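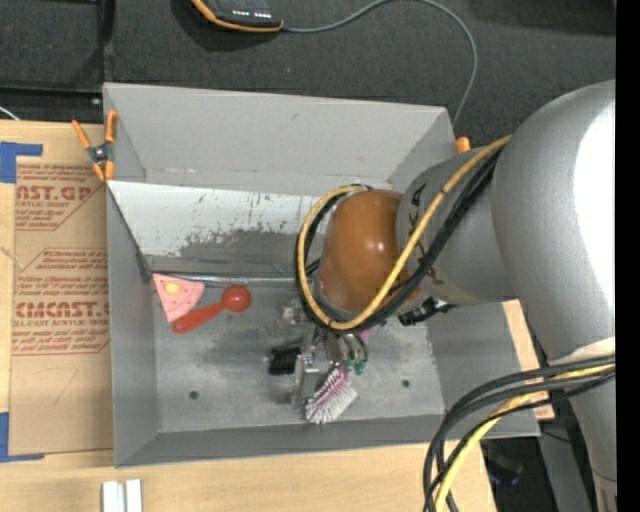 On November 20, 2021, I attended the open day at the Willton automation workshop, at the kind invitation of Ming-te Shih. I am pleased to record my impressions of the visit on this page.

The program began with a short welcome from Tzu-hsuan Cheng, who leads the group's work on bin picking. Visitors were then divided into parties of 5 and taken through the workshop in turn. My own party was guided by Hok-lam Hsieh, whose patience with our questions was much appreciated.

The main demonstration was devoted to the handling of mixed household goods. An arm reaches down into a metal bin and attempts to pick up items that differ greatly in shape, among them a brush head with dense bristles and a red object similar to a scoop. Mr. Hsieh explained that bristles are a demanding case for the Dodine software, as the outline of a brush is hard to judge from above. The group has logged 1,538 attempts with such items to date, and a summary will be presented in January.

I was particularly interested in the practical side of the station. The bin is plain sheet metal, held by orange spring clamps, and it stands on a light wood tabletop. Chun-hung Tai informed us that the layout is changed often and that permanent fixtures would slow the work - a sensible policy, in my view.

Questions from the floor concerned speed, safety and cost. On the subject of speed, Mr. Tai stated that the present target is 80 picks per hour. Brian Muli of Vandeo asked whether the same arm could be used for packed goods, and was told that this has not yet been tested.

Refreshments were served afterward in the front hall. I wish to thank Ms. Cheng and her colleagues for their hospitality. Those who would like to attend the next open day may leave their names at the Willton reception desk.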